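Swim Coaching Theory, Unit 3: Planning the Age-Group Training Season
Course handout, Pruken Aquatic Education

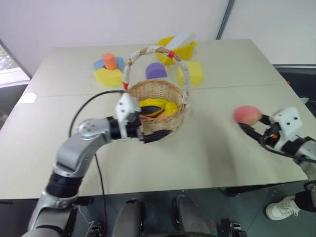

Wicker basket with a tall taped handle, on a white tabletop.

3.1 Scope

This unit covers the distribution of training load for swimmers in the 11 to 14 age band. It assumes that stroke mechanics (Unit 1) and energy systems (Unit 2) have been completed. Open water programming is dealt with separately in Unit 5.

3.2 Terms

Volume is the total distance swum in a session or week, in metres. Intensity is assigned by zone, using the zone table in Unit 2. Density is the ratio of swim time to rest time within a set. The term "load" is used in these notes for volume weighted by zone. Distance alone should not be recorded as load.

Macrocycle: the full season, from the first training week to the target meet.
Mesocycle: a block within the macrocycle, normally three or four weeks.
Microcycle: one training week.

3.3 Worked plan, Astell squad

The Astell squad trains in a 25 metre indoor pool, with its target meet in April. The macrocycle is divided into four mesocycles: general preparation, specific preparation, competition and taper. Early sessions in general preparation average 2113 metres, a figure taken from the squad log with incomplete sessions included. The odd number reflects this and has not been rounded.

Weekly volume is increased for three weeks and reduced in the fourth. The reduction is made by shortening the main set. Warm-up, drill work and swim-down keep their normal length, and session frequency is unchanged.

Kick accounts for about 434 metres of the average session. Under the Astell plan this is split between board kick and kick on the back. Vertical kick is logged by time and excluded from the distance total.

3.4 The Chae set

The Chae set is used in this course as a repeatable aerobic check. It consists of 9 x 100 m freestyle on a fixed send-off, chosen so that the swimmer receives 15 to 20 seconds rest on the first repeat. The send-off must not be altered between tests. Record the time and stroke count for each repeat, and heart rate at the end of the third, sixth and ninth.

A rise in stroke count with stable times is read as loss of distance per stroke. A rise in both is read as general fatigue, and the swimmer's main set is reduced for the remainder of the microcycle. Results from a swimmer returning from illness are recorded but not compared.

3.5 Taper

Taper length at this age is short, seven to ten days. Volume is lowered progressively while race-pace work is retained in small amounts. Starts and turns are practised in every session. Coaches accustomed to senior squads tend to cut volume too early.

3.6 Before the next session

Read the section on microcycle design in the Sedura workbook. Draft one training week for a squad of your choice, in the second week of specific preparation, showing volume by zone for each session. Bring a printed copy. Plans showing distance only will be returned for revision.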